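Workshop notes > Automation > Things that broke

The left gripper lied to us for most of a week

Quick one, writing this on the bus so excuse the state of it.

We've been recording hand-held gripper demos for the Dastov arm since May. Two grippers, one in each hand, marker plate on each so the tracking knows where they are. You do the job yourself, the software writes down where both hands went and how wide the fingers were, and later the arm gets taught from that. Fine. Worked well all summer.

Then last week the arm started pinching nothing. Reach out, stop well short of the thing, close on air. Over and over. Right side perfect. Left side hopeless.

First thought was the arm. Spent a whole day on the arm. Swapped the left finger motor, recalibrated, swapped it back. No change. Second thought was the training, so we ran it again overnight on the old May recordings and it behaved itself. So, the new recordings. 200 of them. Lovely.

Kumiko Yagi found it in the end, by plotting left hand position against time and just staring at the thing. Every so often a jump. 16 mm sideways, always the same way, then back again. Not noise, far too tidy for noise. The marker plate on the left gripper had worked loose on its bracket and was rocking between two positions whenever the wrist turned over. You couldn't feel it in the hand at all. You could just about hear it, a tiny click, if the compressor next door was off.

The part that bothers me is the safety side. On playback the arm treats those jumps as real moves and tries to catch up. Full speed, 16 mm, no warning. On an empty stretch of table that's nothing. With somebody's fingers steadying a part it's a nasty knock, and we did have people leaning in during the Altositz visit because we always let them. The speed limit should have caught it. It was set to 200 mm a second from an old Minness test and never put back. My fault, that one. It's 40 now and it's staying at 40 until the jump filter is in.

What we changed:
- threadlock on both plate brackets, plus a paint line across the screw so you can see if its moved
- wrist-roll check before every session, both hands, look at the plot before recording anything
- recordings with a jump in them get binned, no "probably ok" pile
- hands off the table during playback. Everyone. Me as well

Re-recording started on Monday with the stick and cup task, as it's short and the left hand has to turn over properly.
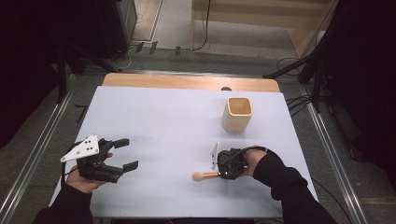
Posted by the Cadwaladr bench | Sep 18, 2024

So far the left trace is clean. Flat where it should be flat, no clicks. I don't trust it yet, will give it the rest of the week before we train on any of it.

Still to do: the jump filter (half written, drops good data at teh moment), and somebody needs to go back through the August recordings, which I've been assuming are fine for no good reason. Also need more brackets, we're on the last spare.

My stop. More when the filter works.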